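Stories Poems Reviews Submit Contact

Fiction > Short > The Garstead Dark

Emil Aebischer had been told that the Garstead Dark was the best beer in the county, and he had been told it by the man who brewed it.

"You'll get plum," said Gebhard Tanner, pushing the glass across the bar. "Then smoke. Then something I won't name, I'll let you find it."

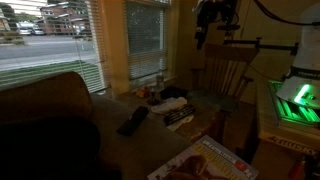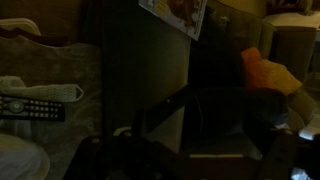
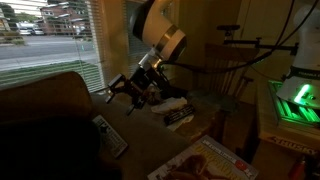 Emil drank. He got beer. It was cold and brown and slightly sour at the back, the way beer is when the lines want cleaning.

"Well?"

"It's wet," said Emil.

Gebhard laughed, but he didn't go away. He had made 900 litres of the stuff and the Plullum Arms had taken 40. The rest was in the tank behind the wall, where Emil could hear the cooler ticking. He had been sent to write 150 words on it for the back of the beer festival programme, and he had been promised a free glass and a bus fare. He'd had the glass. He doubted the bus fare.

"Makris gave it a medal," Gebhard said.

"Makris gives everyone a medal. Makris gave one to Brikar for that thing with the seaweed."

"That was bronze."

Aliki Margaritis came up from the cellar with a crate on her hip and put it down harder than she needed to. She did the actual brewing on most mornings, as far as Emil could tell. Her boots were the only wet ones in the building.

"Has he found it?" she asked.

"He's working up to it."

"Found what?" said Emil. "What am I meant to be finding?"

They looked at each other, and he saw then that they had two different answers. Gebhard's mouth had started on a word beginning with L. Aliki was looking at the floor.

"Liquorice," said Gebhard.

"There's no liquorice in it," said Aliki. "I left it out. You were at your sister's and we'd run out, and I left it out."

"I tasted it. I tasted it on the first night."

"I know you did."

The cooler ticked. At the end of the bar Harish Bhatt, who had been pretending to do the crossword, held his own glass up to the lamp and then sniffed it.

"I've been getting liquorice," he said. "All week I've been getting it. I told my wife."

Emil took another mouthful and held it there for longer than he liked to. He wanted to be fair. There might have been something — a sweetness, a black sort of edge, gone before he could be sure of it. He swallowed and it was brown beer again.

"Anything?" said Gebhard, very quietly.

Emil took out his notebook and wrote *plum*, and looked at it, and put a question mark after it.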